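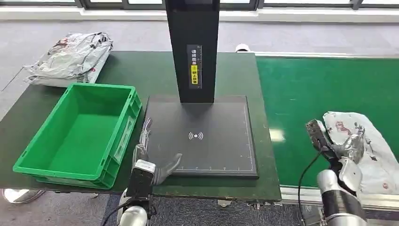

Mwanaisha Makokha objected, in written comments on an earlier draft, that return rates tell us little about packaging waste unless the second trip of each mailer is counted separately from the first. We accept the point, and the analysis in this section has been redone on that basis.

Figure 3. Soft plastic courier mailer and open green crate on a tabletop.

4.2 Reuse of soft mailers in returned orders

The records cover 3497 returned orders handled by two retailers, Homevov and Kandemero, during the study period. Each order was coded by the type of outer packaging used on the return trip. Where the customer had sent the goods back in the original mailer, the order was coded as a reuse; where a new bag or box had been bought or supplied, it was coded as a replacement. Orders with missing codes had been removed at the cleaning stage described in Section 3.

Reuse was recorded for 561 orders, or 16 percent of the total. The share differed between the retailers. Homevov ships in mailers with a second adhesive strip, and most of the reuse cases came from its customers. Kandemero prints a return form but supplies no means of closing the bag again. Product type is a possible confounder — Homevov sells mainly clothing — and the two effects cannot be separated with the data at hand.

A survey sent to 200 customers in April asked why the original mailer had not been used. Damage on opening was the most common answer, followed by having already thrown the bag away. Few mentioned the cost of tape. These answers fit the account given by Wanyama, in which the choice is made at the moment of opening and not at the moment of return.

Weight was not measured directly. We used the supplier's stated weight for each mailer size, which ignores labels and added tape — a small error for single bags, but one that grows with each further trip.

Last updated: January 12, 2026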